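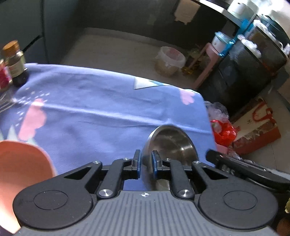
Gianni Galli wrote to me after my March column that the household chore problem is solved in principle, that anything a pair of fingers can pick up a machine can now pick up, and that what remains is cost. He asked me to name one task in an ordinary kitchen that contradicts him. I will name clearing the table.

My position is that machines can do parts of chores and can't yet do chores. The distinction matters because the two are measured differently. A part of a chore is a grasp, a lift, a placement. It has a start state set by whoever is running the test and an end state that can be checked by looking at it. A chore has a start state set by people who have just eaten, and its end state is that someone else in the house doesn't need to do anything further.

Consider the arithmetic first. Suppose clearing and stacking after one meal takes 40 separate manipulations, counting regrasps and the moving of things that are in the way. Suppose each succeeds 99 times in 100, and failures are independent. The chance of getting through the sequence without a failure is then 67 percent. One meal in three ends with an error. If the error is a fork left behind, the cost is small. If it is a bowl on a tile floor, the cost is a bowl, a sweep, and a person who will stand in the doorway and watch from then on. Supervision takes the same time as doing the work, so the savings go to zero well before the success rate does.

Failures are also not independent. A plate set down slightly off center becomes the base of the next placement. Stacks accumulate error.
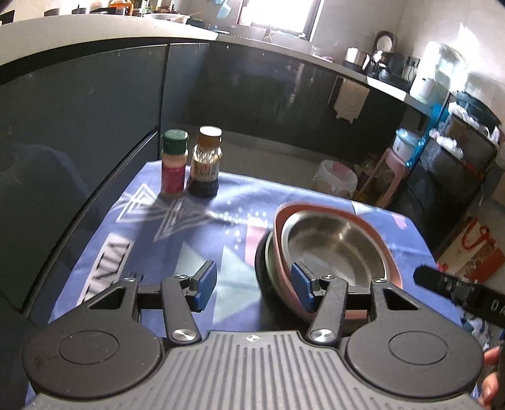

Stacking is usually presented as the easy case, and on a shop floor it is. At Vorkstead, where I consulted on a tray line, the trays were identical, nested to a known depth, and arrived in one orientation. The cell handled 800 an hour and stopped rarely. When it did stop, the cause was nearly always a warped tray, and the remedy was to reject it upstream. The line worked because the plant had authority over the objects. It could specify them, inspect them, and throw them out.

A household doesn't have that authority and doesn't want it. Dishes get bought one at a time, inherited, and chipped. Two bowls of different makes may nest, or the upper one may ride on the lower rim and rock. A person feels this through the fingers in a fraction of a second and shifts the bowl. A two-finger gripper without good force sensing has to infer it from a camera, and the contact it needs to see is underneath the object it is holding.

I have been told that this is a sensing problem and will go away with better sensors. I expect it will shrink. Tactile pads are improving and prices are falling. But a sensor reports a condition, and the system still needs a policy for what to do about it. Lift and retry? Rotate? Put the bowl somewhere else, and if so, where? The list of sensible responses is long and depends on what is already on the table. Agata Vitale made this point in a talk on the Clultwood trials, in which a two-arm unit spent 300 hours in a furnished test kitchen. Her slides showed that the unit detected most of its bad placements. It recovered from far fewer of them. Detection and recovery were reported as separate figures, and I wish that were standard practice.

Plates are worse than bowls. A bowl offers a rim that stands clear of the table. A flat plate offers very little, and the fingers either need to get under the edge or take the rim at an angle and tip the plate up. Once it is upright between two pads it can pivot around the line joining them.

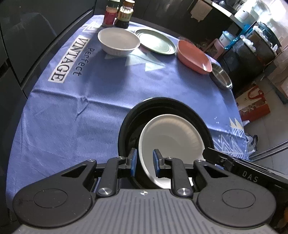
People handle this by using the other fingers, the palm, the edge of the table, or the stomach. None of it is taught. A parallel gripper has one closing direction, and everything else must come from the arm, so a motion that costs a person nothing becomes a planned trajectory with clearance checks against every neighbor. Add a cloth to the table and the supporting surface can move as well.

The usual reply is volume of data. Record enough people doing enough dishes and the policy will cover the cases. I think this is the most credible argument on offer, and I don't dismiss it. Demonstrations carry the small corrections that engineers fail to write down. My reservation is about what is sampled. A set of 1,000 clean successes says little about what to do after a slip, and slips are what determine whether the machine can be left alone. Anyone buying on the strength of a demonstration set should ask what share of it is recoveries. 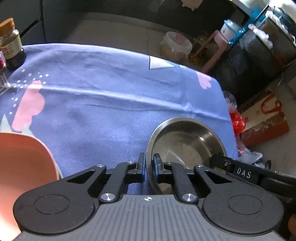 Evaluation is where I would spend money now. Vendors, Ferraro among them in the sales material I was sent, quote a pick rate on matte, rigid objects over a flat, plain surface. A useful test would drop every one of those conveniences. Put a polished steel bowl on a creased, printed cloth, so that the inside of the bowl throws back bright streaks that a depth camera will misread, and start the trial with one finger against the near rim and the other some way off it. Then score whether the bowl gets closed on and lifted without first being pushed along the table. That single measurement would tell me more than a full page of pick rates.

For shop floors my advice is different. Buy the machine if you control the parts, and budget for the fixture before the arm. For homes, Finireo and its competitors should publish unattended completions per meal, with the household's own dishes, and the number of times somebody stepped in. Gianni may be right that cost is all that remains. I would like to see those two columns before agreeing with him.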